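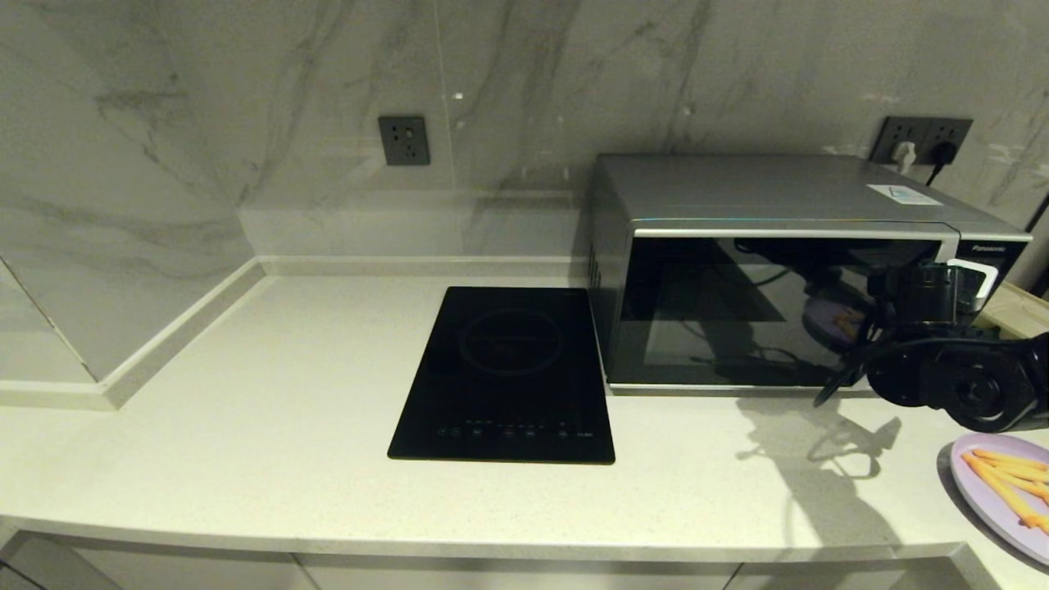
Hunasberg Residences is pleased to share an update on the shared kitchens at our Stestton property. The refit of the third-floor kitchen is complete, and residents may use it at any hour. The new layout keeps the main appliances on one stretch of white quartz, with a single-burner induction cooktop near the middle of the counter and a microwave within easy reach. The surfaces were supplied by Aerts.

Induction cooktops replace the coil hot plates in every shared kitchen at Stestton. Residents are asked to use pans with a flat, magnetic base. A magnet that holds firmly to the bottom of a pan is a reliable test. Pans that do not pass may be left at the front office for donation.

Please lift pans on and off the glass. Sliding a heavy pot will scratch it, and scratched glass is difficult to keep clean. Spills containing sugar should be wiped up as soon as the surface is safe to touch.

A note on outlets: the microwave and the cooktop should each be plugged directly into the wall. Extension cords and power strips are not permitted on kitchen counters. Phone chargers may be used in the lounge.

The quartz resists most stains but can be damaged by high heat. Trivets are kept in the top drawer. Hot pans should not be set down on the bare counter at any time.

Marble-look wall tile may be cleaned with a soft cloth, warm water, and a little dish soap. Scouring pads and bleach are not to be used on the tile or the ledge.

Work on the remaining 3 kitchens will be carried out by Cirnell and is scheduled to finish in October. Notices will be posted on each floor before work begins. Residents of those floors are welcome to cook on the third floor in the meantime.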